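November, late, kitchen table

Wilma rang at six to ask whether I'd be wanting her on the packing bench through to Christmas, and I said yes before she had finished the sentence. Then I felt a bit shabby, as I hadn't told her where I'd spent the afternoon.

Martti has been on at me since the summer to go and look at the arms at Jurnis. He has it in his head that by next year one of them could do our returns: open the parcel, see what came back, put it on the right shelf. He'd read something. Martti is always reading something. So I drove over after lunch, forty minutes behind a gravel lorry, and Leopold Holzer met me at the door with a visitor's badge and a very good cup of coffee. I'll give them the coffee.

I asked him straight off if it could fold a jumper. He said folding was "on the way". I asked about a jumper in a bag with a torn corner and the label stuck on sideways, as that's most of what Wilma gets, and he said we should start with the basics and took me through to the back.
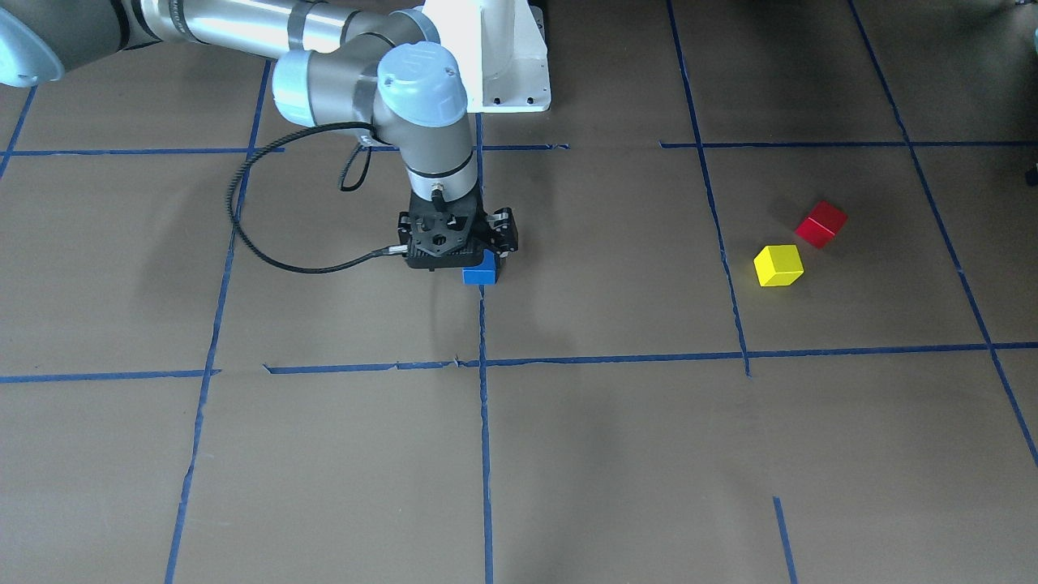
I had expected more noise. Leopold talks well and he isn't a liar, which makes him harder to argue with. He said picking things up and putting them down where you want them is the root of nearly every job in a shop or a house, and I can't say that's wrong. But a coloured cube is the most obliging object in the world. It has flat sides, it doesn't flop, and it doesn't arrive with somebody's hair on it. Our returns shelf has 280 lines, and I'd be surprised if two of them behaved like a cube. The Mukine scarves alone would finish it off.

He asked how many parcels we handle. I told him around 2000 a month in the busy stretch, and 200 or so of those coming back, and he wrote it down as if it were good news. I said Wilma also answers the phone, signs for the Groen pallets and knows by the smell if a coat has been worn to a barbecue. He laughed. I hadn't meant it as a joke.

Toon thinks I'm being stubborn. He said so over supper, with his mouth full, and pointed out that I said the same about the dishwasher. True, and I still rinse everything first. He'd like one for the house, he says, for the laundry. I told him he could start by carrying the basket upstairs himself and we'd see if we needed a machine after that.

What bothers me is the price list Leopold slipped in with the brochure. It's less than I expected. If it had been silly money I could have told Martti no and been done with it. Now he'll want a trial, and a trial means clearing the corner by the Gretby racks, and I know who'll be clearing it.

I've written to Leopold to say I'll come again when it can do the jumper. Any jumper, I'm not fussy about colour. He has already answered, very politely, asking if I could post him a few to practise on.

Must tell Wilma tomorrow, before Martti does. And find out if we've any returns too far gone to sell.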